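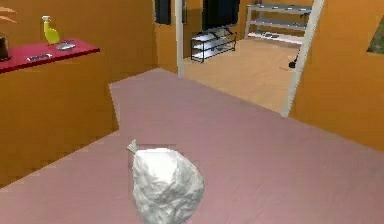
Minutes and papers

Collham Churches Together
Minutes of the open meeting held on 15/10/2018 at St Anne's, Famthorpe Road

In the chair: Lejla Vidmar
Apologies had been received from the Methodist circuit and from our friends at the Varkberg Chapel, who had a funeral tea to look after and were very much in our thoughts.

1. Welcome and prayer
Lejla welcomed everybody warmly, and was especially glad to see so many from Famthorpe, who had come over on the late bus and would need to be away by nine. She opened with a prayer for the town and for all who serve on its council, whether or not we happen to agree with them this month.

2. Minutes of the last meeting
Agreed and signed, with one small correction: the harvest lunch was at the Baptist hall and not at St Anne's. The Baptists were very gracious about it.

3. The council's draft rules on gatherings in the market place
This was the reason most people had come, and it took up the greater part of the evening. The district council is proposing that any outdoor gathering of more than 40 people in the market place or on Church Green should need a permit, to be applied for 28 days ahead, with a fee of £60 each time. As drafted, the rules make no mention of worship at all, and so would seem to cover the Good Friday walk, the Remembrance service, the carols in December and the blessing of the allotments (though the last of these has never yet troubled the limit, bless them).

Lejla read out the two main paragraphs and asked that we begin by trying to see it from the council's side. There has been real trouble with amplified music on summer evenings, and several of those present live above the shops and said they would be very thankful for some peace and quiet. It was felt that the council did not set out to make life hard for the churches and had probably never thought of us.
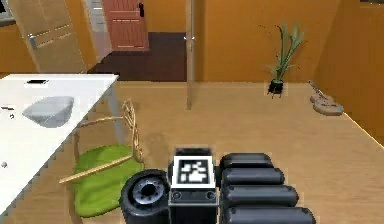

Even so, there was a good deal of worry in the room. The Salvation Army band plays outdoors at short notice whenever the weather is kind, and could not possibly give four weeks' warning of sunshine. One lady from Famthorpe spoke movingly about the vigil held after the flood, when people simply came out of their houses with candles and stood together, and wondered who on earth would have filled in the form. Father Ionescu, speaking for the Orthodox congregation, said that their midnight procession at Easter goes once around the church and spills on to the Green for a few minutes, and he would like to know whether those few minutes were to be charged at the full rate. There was some laughter, but he was quite serious, and the point was noted.

Two people asked whether the rules might be against the law, given the right to worship in public. Lejla replied that none of us is a solicitor and that she would not like us to go into print on it until we had proper advice. The diocesan office has offered to read the draft, and she will send it to them this week.

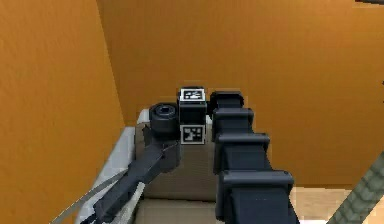

Cube with markers on its top and front

It was asked whether we should seek an exemption for churches only. After a long and very good-natured discussion the feeling of the meeting was against this. The mosque's charity walk and the Scouts' parade would be caught in just the same way, and it would sit badly with most of us to be let off while our neighbours paid. It was therefore agreed to ask for three changes: no fee for worship, remembrance or charity; a shorter notice period for small events; and no notice at all for vigils held after a death or disaster.

Action: Lejla to draft a letter and pass it round by email. Comments back to her by the end of next week, please, and kindly reply to her alone and not to the whole list.
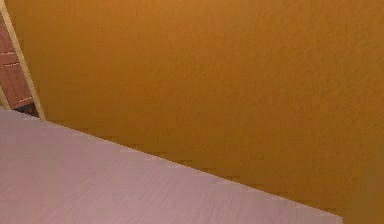 4. Carols in the market place
Whatever becomes of the draft rules, they will not be in force before Christmas, so the carols go ahead as usual. We have 80 song sheets left from last year, some of them a bit the worse for rain, and Father Ionescu kindly offered the use of his parish's copier for more. The band will start at half past six. Mince pies to the Baptist hall kitchen by five, labelled if they contain nuts.

5. Any other business
The notice board by the library has lost its key again. If it is in your coat pocket, please drop it through the door at St Anne's.

Thanks were given to St Anne's for the tea and the heating. The meeting closed with the Grace at ten to nine, in good time for the Famthorpe bus.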